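4. Do lower limits on rural roads slow anyone down?

Tags: Road safety, Speed, Rural transport
Reading time: 2 min

The case for cutting limits on country roads rests largely on before-and-after counts, and we are wary of most of them. A council lowers a limit after a bad year. The next year is less bad. The new signs get the credit, although a bad year is usually followed by a better one whatever is put up at the roadside. Lenihan and Bùi make this point about the Fimimdale scheme, and the reply from its supporters has been thin: they say that residents feel safer. Residents may well feel safer, but that is a different measurement.

Our own comparison used two roads, both single carriageway, both with a limit of 40 miles per hour after the change. On the Fimimdale road, signs alone were used. On the Asante road, signs were joined by a narrowed centre line. Speeds were logged by Endutell tube counters laid well away from junctions and bends. We threw out any hour in which fewer than 300 vehicles crossed, which leaves the quiet hours untested, and those are the hours in which drivers have most room to go fast. We regard this as the weakest part of the design. 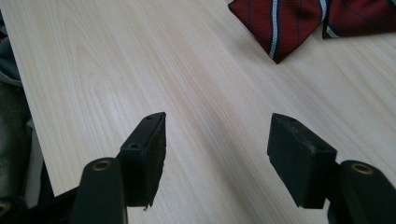

Figure 3. Pale wooden tabletop with straight, narrow grain.

The mean speed on the signs-only road fell to 39 miles per hour. Taken by itself that looks like success, and it has been quoted as such. The mean before the change was already close to the new limit, however, and the fall was 2 miles per hour, within the range we saw from one month to the next when nothing had been altered. May was slower than the months on either side of it on both roads. Farm traffic is the likely cause, but we did not record vehicle type and can't show it.

The narrowed road did a little better. We would like to say that paint works where signs do not, and Czarnecka has argued as much, but resurfacing took place on the same stretch and the two effects can't be pulled apart. Fresh tarmac is quieter and might be expected to raise speeds, in which case the paint did more than our figures suggest. It might also make drivers look up and take notice for a few weeks.

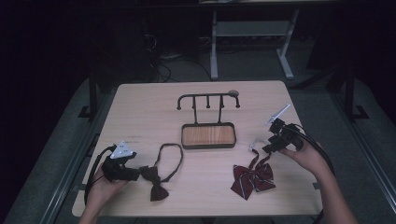

A further trouble is where the traffic went. Drivers who dislike a lower limit can take another road, and the lane through Salleo is an obvious choice for anyone heading north. No counter was placed there. Thibodeaux and Grewal raised the same objection to earlier work, and it applies to ours. If the fastest drivers simply moved, the mean on the treated road would drop without a single person easing off the pedal.

We therefore put little weight on the headline fall. Crash records for the two roads are too sparse to settle the matter, and adding up several years would mix the new limit with other changes to the route. A fair test would need counters on the side lanes and an untreated road of the same width, logged through the same months.

Contact the authors | © The authors | Back to top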